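3.2 Material und Sortieraufgabe

Als Sortiergut dienten einzeln verpackte Süßwaren aus dem Bestand der Firma Vullari. Die Auswahl umfasste 700 Stück in 4 Verpackungsklassen, darunter Folienbeutel mit gezacktem Rand, kleine Wickelbonbons und Lutscher am Stiel. Glänzende Folien wurden bewusst nicht aussortiert, da Knitterfalten den Aufdruck oft nur in Teilen lesbar lassen und die Zuordnung nach Schriftzug damit unsicher wird.

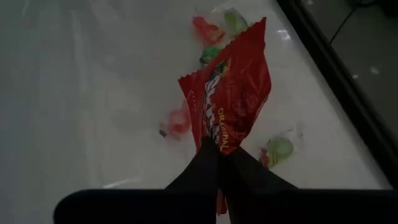
Für jede Klasse wurden Grundfarbe, Randform und Lage des Aufdrucks erfasst. Die Klassenbezeichnungen folgen dem Schema von Tapia. Stücke mit eingerissener Folie - insgesamt 52 - blieben in der Auswertung unberücksichtigt.

Der Aufbau in Dandport bestand aus einem rechteckigen Arbeitstisch mit glatter weißer Fläche. Die Behälter, eine runde weiße Wanne und zwei orangefarbene Eimer, standen am Rand der Arbeitsfläche, die Lutscher lagen verstreut dazwischen (Abb. 4).

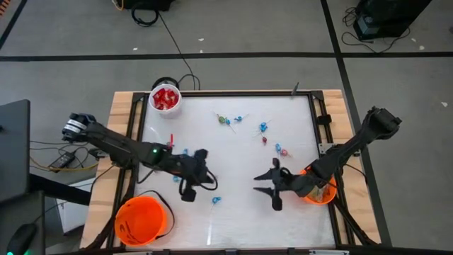 Abb. 4: Arbeitstisch mit Behältern und verstreut liegenden Lutschern.

Die Stiele erwiesen sich in den Vorversuchen als wesentliche Fehlerquelle. Liegen mehrere Lutscher dicht beieinander, lässt sich ein Stiel nicht immer dem zugehörigen Kopf zuordnen. Im Protokoll nach Flurnerov werden solche Gruppen zunächst als ein Objekt geführt und erst nach dem Vereinzeln getrennt gezählt. Von dieser Regel waren 179 Stück betroffen, überwiegend Lutscher in blauer Folie.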